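Vostumon releases new listening test for people who struggle to follow speech in noise

7th September
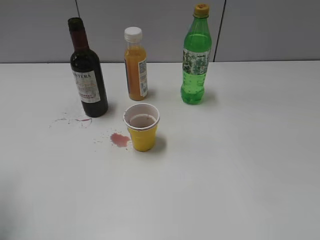
Three bottles and a small plastic cup on a white table.

Rivport: Hearing research company Vostumon has released Cladum, a listening test that measures how well a person can follow speech when other people are talking nearby. The test is available to audiology clinics from today. It runs on an ordinary tablet with a pair of calibrated headphones and takes 28 minutes, including the instructions and a short practice.

Cladum was developed over four years at the company's laboratory in Rivport and tried out with patients at the Akpalu Hearing Clinic. In total, 487 adults took the test during development. Of these, 206 had been told after a standard hearing test that their hearing was within the normal range, but had gone back to their doctor or clinic with the same complaint.

A standard hearing test plays single tones at different pitches and finds the quietest level at which each one can be heard. It gives a good picture of how the outer, middle and inner ear are doing their job with simple sounds. It says much less about what happens when several sounds arrive together and the listener has to pick out one of them.

Inside the cochlea, the hair cells turn movement into electrical signals, which travel along the hearing nerve to the brainstem and on to the brain. Signals from the two ears are first compared in the brainstem. Small differences in timing and loudness between the left ear and the right help the listener to work out where a sound is coming from, and to keep one voice separate from another. A person may have trouble at any stage of this and still respond to quiet tones in a silent booth.

"We see people who have been tested once or twice and sent home," said Milagros Pastor, head of research at Vostumon. "Their results are fine for tones. They still can't follow their daughter across a dinner table. We wanted a test that clinics could fit into a normal appointment and that measures the thing the patient came in about."

How the test works

The listener wears headphones and hears a target voice reading short sentences. Other voices are played at the same time. In the first part, all the voices seem to come from straight ahead. In the second part, the target voice stays in front and the others are moved to the sides.

After each sentence the listener repeats what was said, and the person running the test marks the words that were correct. The level of the target voice then goes up or down depending on the answer. By the end of each part, the software has found the level at which the listener gets half of the words right.

The difference between the two parts shows how much the listener gains when the voices are in different places. Most people find the second part a good deal easier. A listener who finds both parts equally hard may not be making full use of the differences between the ears, and the clinic can look into this further.

Results are given as a one-page report with a chart for each part, and can be saved to the patient's record. The report compares the listener with others in the same age group. It does not give a diagnosis, and Vostumon advises that Cladum is used alongside a standard hearing test and an examination of the ear.

Use at the Akpalu Hearing Clinic

Patients at the Akpalu Hearing Clinic have been taking the test in its final form since June. Covadonga Soler, lead audiologist at the clinic, said it had changed the conversation at follow-up appointments.

"A patient tells me they can't cope in a busy room, and I now have a measurement to put next to that," she said. "For some of them it leads to a discussion about hearing aids or a remote microphone. For others we talk about where to sit and how to cut down the noise at home. A few were simply glad to see it on paper."

Soler added that patients sometimes found the later sentences tiring, and that the clinic now offers a short break between the two parts. The break has been added to the released version as an option and does not affect the result.

Language and age range

The first release is in British English and is intended for adults aged 18 and over. The sentences use everyday words and were recorded by both male and female speakers. A Spanish version is being recorded. Vostumon is also working on a shorter test for children, with pictures to point at in place of repeated sentences, but has not set a date for its release.

Clinics taking up Cladum will receive the software, one set of calibrated headphones and a half-day training session, either on site or online. The headphones must be returned to Rivport once a year for their calibration to be checked. A loan pair is sent out while this is done.

About Vostumon

Vostumon is based in Rivport and develops hearing tests and listening exercises for clinics and research groups. Its staff include audiologists, acoustic engineers and software developers.

Clinics that would like a demonstration can contact the Vostumon clinical team. Requests for interviews with Milagros Pastor should be sent to the press office in Rivport.

Ends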